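Stulden hand grippers (the pair kit), anyone using them on small stuff?
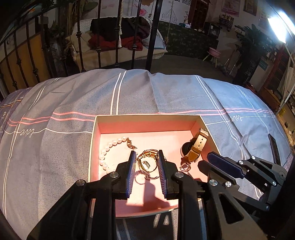 Category: Kits & Grippers > Buyer Reviews

wlangat
Posted July 16, 2022
Had the Stulden pair since June. Paid 714 for the set, two grippers, spare pads, hex keys, a manual that's mostly pictures. Been doing jewelry in a box on the bed, one of the harder jobs for me. Gold piece with the pale green stone, pearls, a watch on a leather strap. Short version: pads good, triggers so-so, software meh. Ask away.

sointu_r
How are the blue pads on metal? Mine are the old smooth ones and anything polished just squirts out.

wlangat
Better than I expected. The ribs help if you come in straight. Come in at an angle and it twists on you. Pearls are worse, they roll.

Ilari H
714 for two is a lot for plastic fingers and some screws. The Rekia single is 300 and I run it every day. You don't need a second hand for picking things out of a box.

chantelle_m
Disagree. Try turning a watch over one handed, or doing a clasp. I had the Rekia, sold it. Fine for cups and socks.

Ilari H
Cups and socks is most of what people record tho

chantelle_m
Most of what YOU record

sointu_r
lol. Back to the pads, do they peel? And do the screws stay put?

wlangat
One pad lifted at the tip, week three. Glued it, fine since. Screws: check them. Two were loose out of the box on my left one. Threadlock, done.

Aino Rantala
Question on the software, since you said meh. Does it sync the two sides by itself now? With the early version I was lining up clips by hand, gave up after a weekend.

wlangat
It syncs. Mostly. I've got 1845 clips saved, had to throw out a batch where the right side lagged. Newer firmware seems ok but I only put it on last week so don't quote me. Export is slow as heck.

Aino Rantala
Ok thats better than it was. Still wouldn't pay full price.

chantelle_m
Lirnar has refurb pairs sometimes, worth a look. Mine came from there, one scratched finger, works the same. Return window is short so test both triggers right away.

Ilari H
Trigger is my other gripe. Tried a friend's and my hand was cramping in half an hour. Stiff spring.

wlangat
Yeah no argument there. Swapped mine for a softer one. Support said it voids the warrenty, so your call.

sointu_r
Which spring? Got a part number?

wlangat
Would have to dig out the bag, will post tonight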